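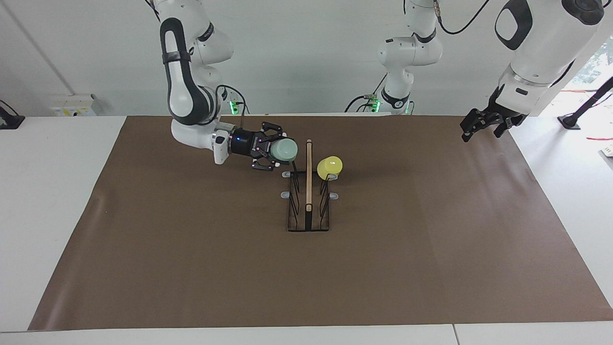 德罗克维尔(Drorkville)共享工坊双臂餐具整理装置完成阶段性搭建

本报德罗克维尔讯 由洛马特伍德(Lomatwood)社区工坊成员自行搭建的双臂餐具整理装置,已于十月完成第一阶段组装与调试,并在周四举行的工坊例会上通过内部验收。该项目代号“武尔库斯”(Wurkus),由工坊成员古德伦·贝里(Gudrun Berge)主持,博里希尔德·瑟德隆德(Borghild Söderlund)负责控制程序及安全规程的编写。

据工坊发布的阶段通报,武尔库斯项目的目标是在一张普通工作台上,以两条机械臂配合完成杯具的抓取、翻转、倒挂与归位。现阶段的测试内容限于塑料杯和金属丝挂架,陶瓷及玻璃器皿须待第二阶段安全评估完成后方可列入。

通报指出,倒挂动作被选为首个测试课题,系因其对姿态控制的要求较高。机械臂夹持杯体后,须先将杯身转至横向,再使杯口朝下,对准挂架立杆缓慢下放。杯口与立杆之间的余量有限,夹爪在下放过程中如与相邻立杆发生接触,挂架即可能移位。项目组为此将动作拆分为接近、夹持、抬升、转向、对位、下放、松开及撤离等步骤,逐段录入并单独校验,各段均通过后再行连贯运行。

项目自立项至阶段验收历时6个月。工坊共登记测试运行796次,其中136次因对位偏差、夹持滑脱或人工叫停而未能完成。上述未完成记录均已归档,并按原因分类,供后续改进参考。贝里在例会上表示,未完成的运行不作删除处理,任何成员均可调阅原始记录。

“我们要求每一次中止都写明是谁叫停、停在哪一步、当时夹爪处于什么状态。”贝里说,“工坊里使用这套装置的人,专业背景差别很大,有人熟悉木工,有人熟悉电路,有人两样都刚开始学。记录写得清楚,接手的人才知道从哪里往下做。”

在台面布置方面,项目组经多次比较,决定在工作区铺设整幅垫面。早期测试直接在台面上进行,挂架在受到侧向推力时容易滑动,每次滑动后都须重新标定位置。铺设垫面后,重新标定的次数明显减少。通报同时提醒,垫面铺设后须检查是否平整,折痕如位于挂架下方,应予更换或调整朝向,以免挂架底部受力不均。

两条机械臂的分工也经过调整。最初方案由两臂同时进入挂架上方作业,一臂扶持挂架,一臂放置杯具。试运行后,项目组认为两臂在狭小区域内同时动作,路径规划过于繁琐,且急停后人工复位耗时较长。现行方案改为单臂进入、另一臂在外侧等候,待前一动作完成并撤离后再行交替。瑟德隆德表示,该方案的整体速度有所下降,但程序结构较为清晰,新成员在短期培训后即可独立修改动作参数。

“速度不是这一阶段的考核项目。”瑟德隆德说,“我在程序里设了较低的速度上限,修改上限须由两名成员共同确认。先把慢的做稳,后面的事情再谈。”

夹爪的夹持力度是调试期间讨论较多的问题。轻质杯具壁薄,夹持过紧时杯口变形,变形后的杯口在下放时容易卡在立杆上;夹持过松,则在转向时杯体可能转动,原先设定的角度随之失效。项目组先后采用多组参数进行对比,最终按杯具种类分别设定,并在程序中保留手动微调选项。通报未公布具体数值,称相关参数仅适用于本工坊现有设备,不宜直接套用于其他装置。

杯具颜色的选取同样列入了测试规程。为便于核对运行录像,每轮测试使用颜色不同的杯具,记录表以颜色代替编号。工坊方面称,这一做法起初仅为临时措施,后因便于口头沟通而予以保留。操作员在叫停时只需报出颜色,记录员即可对应到相关步骤。

项目所用的部分连接件及走线固定件由成员在工坊内自行加工,其余通用材料向本地供应商格兰斯特伦(Granström)采购。该供应商还向工坊提供了一批余料,用于制作备用底座和线缆固定夹。工坊财务说明显示,本阶段支出未超出年初核定的预算,未使用设备更新专款。

安全管理方面,工坊就该装置制定了专门规程,主要内容如下:

一、装置通电期间,操作人员不得少于两人,其中一人负责急停,不得兼任其他工作。

二、机械臂运行时,任何人不得将手伸入垫面范围。需要调整杯具或挂架的,应先停止程序,待两臂静止后再行操作。

三、每次运行前,应检查线缆走向,确认线缆不会进入关节活动范围。

四、夹爪指端应于每次使用前后检查,发现松动或磨损的,应停止使用并登记。

五、未成年成员参与测试的,须有一名已完成培训的成年成员在场。

六、修改速度上限、夹持力度上限或活动范围的,应填写变更单,由两名成员签字后生效。

上述规程已张贴于工坊入口及工作台旁,并纳入新成员入门培训。瑟德隆德表示,规程将在第二阶段开始前再次修订,届时将增加有关易碎器皿和湿滑表面的条款。

验收工作由未参与搭建的工坊成员承担。验收组按照事先公布的清单,对装置的急停响应、动作重复性、线缆固定及文件完整性逐项检查。验收意见认为,装置达到阶段目标,文件资料基本齐备,同时提出三项整改要求:补充断电后重新启动的操作说明;统一记录表中对中止原因的用语;在工作台边缘增设活动范围标识。项目组已书面接受上述意见,并承诺在第二阶段开始前完成整改。

关于断电后的重新启动,验收组特别指出,现有说明仅涵盖正常关机后的开机步骤,对于夹爪持物时突然断电的情形未作规定。按照项目组提交的补充草案,遇此情形时,操作人员应先在断电状态下由一人托住杯具,另一人确认机械臂各关节位置,再依次恢复供电。草案尚待验收组复核,复核通过前,工坊不安排夜间无人值守运行。

部分成员在例会讨论中就项目的实用价值提出询问。有成员认为,以两条机械臂整理少量杯具,所占台面和所需人力均超过手工操作。贝里回应称,项目组对此并无异议,装置在现阶段不以节省人力为目的。其主要用途是为工坊成员提供一个可以反复拆改的练习平台,使成员在真实设备上学习坐标标定、动作编排和故障排查。选用杯具和挂架,是考虑到物品价格低廉、容易补充,且动作结果一目了然。

另有成员询问装置能否用于工坊厨房的日常整理。瑟德隆德答复称,厨房地面潮湿、人员往来频繁,不符合现行安全规程所要求的条件,短期内不考虑迁移。她同时表示,如有成员愿意就此开展独立研究,可按程序提出申请,项目组将提供现有文件和程序副本。

据介绍,武尔库斯项目最初源于工坊的一次维修课。当时参加课程的成员希望在课后继续学习关节驱动和夹爪控制,贝里遂提出以餐具整理为题,组织一个开放小组。小组成立后不设固定人数,成员可按各自时间参加,但每次到场须签到并填写工作内容。工坊认为,这一安排有利于保持项目的连续性,也使后加入者能够了解此前的决定及其理由。

小组在工作方式上亦有若干约定。凡涉及硬件改动的,须先在纸面上绘出示意,经到场成员讨论后再动手;凡涉及程序改动的,须保留前一版本,并在说明中写明改动目的。两项约定在执行初期曾引起部分成员不便,后随着记录积累逐渐为各方接受。目前,小组的工作记录已装订成册,存放于工坊资料架,可在开放时间内查阅,暂不外借。

第二阶段工作计划已同时公布。项目组拟首先实现两臂之间的杯具交接,即由一臂取杯后在工作区上方递交另一臂,再由后者完成倒挂。交接动作要求两个夹爪在短时间内同时夹持同一杯体,对时序控制提出了新的要求。项目组计划先以低速方式逐步试验,在连续50次交接无滑脱后,方可进入连贯运行。

此外,项目组拟对挂架进行改进。现有挂架由成员依照厨房用品的式样选用,立杆间距未针对夹爪尺寸作专门考虑。改进方案提出适当调整立杆间距,并比较不同底座固定方式对定位精度的影响。木工小组已同意协助制作底座样件,金属丝弯制部分由项目组成员自行完成。相关图样将在工坊公告栏征求意见。

第二阶段还将试行杯具位置的自动识别。现行做法要求操作员在每轮测试前将杯具放置于预定位置,位置稍有偏差即须重新摆放。项目组希望通过识别程序降低对初始摆放的要求,但强调该功能在验收前仅作为辅助提示使用,机械臂的实际动作仍须由操作员确认后启动。瑟德隆德表示,识别程序受光线影响较大,工坊靠窗区域在不同时段的光照差异将作为单独课题予以测试。

工坊管理方表示,将继续为该项目提供固定台位,并在不影响其他小组使用的前提下适当延长晚间开放时间。管理方同时要求项目组在每次活动结束后切断装置电源、收好散置工具,并保证工作台前方通道畅通。其他小组如需临时借用该台位,应提前与项目组协商,不得自行移动机械臂底座或台面上的定位标识。

有意参加第二阶段工作的成员,可在工坊开放时间向贝里或瑟德隆德登记。申请人无须具备编程经验,但须完成工坊安全入门课程。首次参加者将先担任记录员,熟悉流程后再安排操作培训。项目组另征集闲置的轻质塑料杯,要求杯体完整、无裂纹、杯壁无突出装饰,颜色以单色为宜,可直接送至工坊前台。

阶段通报全文及安全规程文本可在洛马特伍德社区工坊前台索取。第二阶段的启动时间将在整改事项复核完毕后另行公布。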